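Neues aus der Greiferpflege: unser Handgerät läuft wieder rund

Im November war es endlich so weit: Die große Durchsicht am Handgreifer stand an, und wir haben sie zum ersten Mal komplett nach dem neuen Ablauf gemacht. Wer unseren Newsletter schon länger liest, weiß, dass das Gerät bei uns unter dem Namen Iltedero läuft und dass wir es sehr mögen (trotz allem!). Es ist kein Roboter im engeren Sinn, es fehlt ja der Arm. Geführt wird es von Hand, und was die Kamera oben am Gehäuse mitschreibt, landet später als Lernmaterial bei der Montagezelle in Stellberg. Umso wichtiger, dass die Aufnahmen stimmen. Ein Greifer, der am Handgerät zwei Millimeter schief schließt, bringt der Zelle genau diese zwei Millimeter bei.

Angefangen haben wir wie immer mit den Fingern. Beide Backen abnehmen, Gummibeläge prüfen, Führungsschiene mit einem fusselfreien Tuch auswischen. Gerade beim Arbeiten mit Kleidung sammelt sich dort unglaublich viel: feine Fasern, Glitzer, einmal sogar ein halber Faden, der sich um die Achse gewickelt hatte. Textilien sind für uns ohnehin die Königsdisziplin. Ein kariertes Hemd auf rotem Tuch liegt jedes Mal anders, und das Gerät muss auch beim hundertsten Griff noch sauber zufassen.

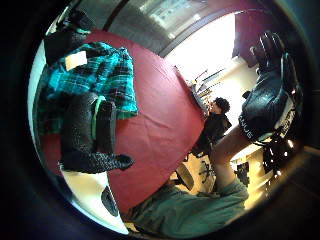
Nach der Reinigung kommt die Schließkraft. Dafür nehmen wir die kleine Federwaage und schließen den Greifer langsam, bis der Zeiger steht. Unser Sollwert für Stoff ist 264 in der Einheit, die das Steuerprogramm von Trevano anzeigt. Bitte nicht nach Gefühl einstellen! Beim letzten Mal standen wir deutlich darüber, und in den Aufnahmen waren die Falten dann platt gedrückt, bevor überhaupt etwas angehoben wurde. Die Stellschraube sitzt hinter der Abdeckung auf der Kabelseite, eine Vierteldrehung reicht meistens schon.

Danach die Optik. Das Weitwinkelobjektiv ist großartig, weil es fast den ganzen Raum mitnimmt, aber es nimmt eben auch jeden Fingerabdruck mit. Wir putzen jetzt vor jeder Aufnahmereihe und nicht mehr nur, wenn jemandem ein Schleier auffällt. Erst den Blasebalg, dann das Tuch, von der Mitte nach außen. Anschließend die Verschraubung des Kamerahalters nachziehen, handfest und keinen Deut mehr. Der alte Halter hat genau an dieser Stelle einen Riss bekommen, der neue aus der Werkstatt in Marquez ist zum Glück kräftiger gebaut.

Richtig Spaß gemacht hat der Abgleich des Bildes. Wir haben ihn nicht vor der Prüftafel gelassen, sondern sind dorthin gegangen, wo auch gearbeitet wird, mit Gegenlicht und allem. Die Belichtung stand vorher auf Automatik, und sobald ein helles Fenster ins Bild kam, soff der Vordergrund ab.
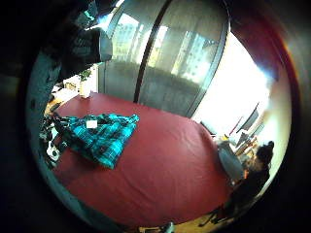 Jetzt legen wir den Messbereich fest auf die untere Bildhälfte, also dorthin, wo der Greifer zufasst. Das Fenster darf ruhig ausfressen, solange man am Stoff noch die Falten erkennt. Dunkle Sachen bleiben schwierig. Schwarzes Material auf dunklem Rot ist für die spätere Auswertung eine harte Nuss, und wir probieren gerade aus, ob eine leicht angehobene Verstärkung hilft. Die ersten Reihen sehen vielversprechend aus, bei wenig Licht rauscht es allerdings noch ordentlich.

Ein paar Dinge zur Haltung, die sich bei der Einweisung bewährt haben: Das Handgelenk bleibt locker, der Ellenbogen geht mit. Langsam anfahren, kurz stehen bleiben, dann erst schließen. Wer den Greifer zu nah am Körper führt, hat am Ende vor allem den eigenen Ärmel aufgenommen (ist uns allen schon passiert). Und das Gerät nach der Reihe bitte zurück in die Halterung hängen und nie auf den Fingern abstellen!

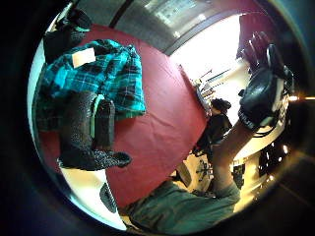
Seite zuletzt geändert: November, 16:40 Uhr

Zum Schluss der Dauerlauf, auf den wir uns am meisten gefreut hatten. 200 Griffe am Stück, Hemd, Schuhwerk, Tasche, immer abwechselnd, ohne Nachstellen dazwischen. Die Schließkraft lag danach noch auf dem Sollwert, und die Schiene lief so leicht wie am Anfang. So gut war das Ergebnis noch nie! Der Zähler im Gerät steht damit bei 1.228 Griffen seit dem Tausch der Beläge. Wir lassen sie vorerst drauf und schauen bei der nächsten Durchsicht wieder nach.

Offen ist noch das Kabel. Die Zugentlastung am Stecker gefällt uns nicht, sie gibt beim Schwenken nach rechts spürbar nach. Ein Winkelstecker ist bestellt, bis dahin führen wir die Leitung mit einem Klettband am Unterarm entlang. Auch die Uhrzeit im Gerät muss nach jedem Akkuwechsel noch von Hand gestellt werden, sonst passen die Aufnahmen nicht zu den Greiferdaten.

Der überarbeitete Wartungsbogen liegt im Geräteschrank, oberes Fach, gleich neben den Ersatzbelägen. Bitte ab sofort nur noch den verwenden und die alten Bögen entsorgen. Wer selbst einmal eine Durchsicht mitmachen möchte, trägt sich einfach in die Liste am Schrank ein, zwei Plätze sind noch frei.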